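Sign-up opens for the Clumano Hills spring ride

The clocks haven't changed yet and my own bike is still under its blanket, but the phone has been ringing all week about the spring ride, so let's get to it. Booking is open from today, Sun 5 March, and if last year is anything to go by the hotel rooms will be gone well before the rest of the places.

For those who are new to the club (welcome, and please do come and say hello at the next breakfast meet), the Clumano Hills ride is our big weekend out. There is no racing and no timing. You ride at your own pace, in a group or alone, and the only thing you can win is a slice of the cake at the last stop. 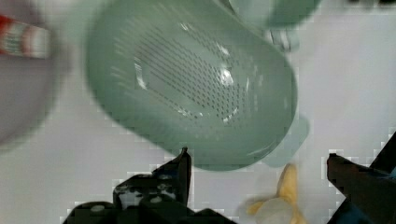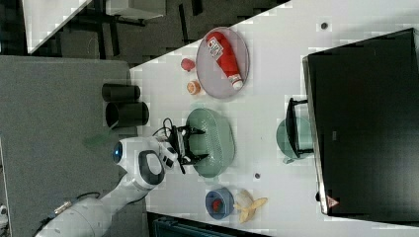
Sage green, both times.

Now, the route. Kittipong Phromma spent a good part of the winter on it, with maps all over his dining table, and it comes to 197 miles across the two days. Saturday is the longer leg. We leave from the old feed store lot in Dalen, go north along the river, and then climb up through the orchards to Tondero for lunch. After lunch you can take the ridge road, which has the views and also the hairpins, or stay low on the county road and be at the hotel an hour sooner with your boots off. Both are marked on the route card and both are lovely. The high point on the ridge is 3081 feet, and it can be really cold up there even when it's shirtsleeve weather in the valley, so pack a proper layer and a second pair of gloves. I say this every year and every year I end up lending mine out.

Sunday is gentler. We come back by way of Vametti, where the town is letting us park on the square again, and there's time to walk down to the mill or just sit with a coffee and look at each other's bikes – a fine way to spend a morning, in my view. The road between Vametti and the highway was resurfaced in December, so those of you who remember the gravel can relax. There is one stretch of loose chippings left near the bridge. Take it slow and leave plenty of room for the rider in front.

Groups will be kept to 12 riders at most, each with a leader in an orange vest and a sweeper at the back. Fatima Steyn is leading the relaxed group again and has asked me to pass on that relaxed means relaxed, with plenty of stops, and that anyone on a smaller bike or coming back after a long break is very welcome to join her. Passengers are welcome in every group. Nosipho Mofokeng will be sweeping with the tool kit and a can of spare fuel, but please don't count on her for a tire you knew was bald when you left home!

The entry fee covers the route card, Saturday lunch, and the Sunday coffee stop. The hotel is separate and you book that yourself; mention the club when you call and they'll give you our rate. Whatever is left over after costs goes to the mountain rescue team, as before. Last year that paid for new radios, and they sent us such a nice letter that it's still pinned up in the clubroom by the door.

You'll need to bring your license, registration, and proof of insurance to the start, on paper or on your phone. Sign-in opens an hour before the first group leaves. Please arrive with a full tank, as the pumps in Dalen are closed early on Saturdays and the next ones are a good way up the road.

Charmaine Rampersad is taking names. You can catch her at the breakfast meet or use the form on the events page, and do tell her about any food she should know about, as the kitchen in Tondero needs the lunch numbers well ahead. If you'd like to help out at a junction or drive the van, Naledi Naidoo would be delighted to hear from you. She could use two more people on Sunday in particular.

Oh, and whoever left a gray neck warmer at the winter supper, it's in the lost property box, washed.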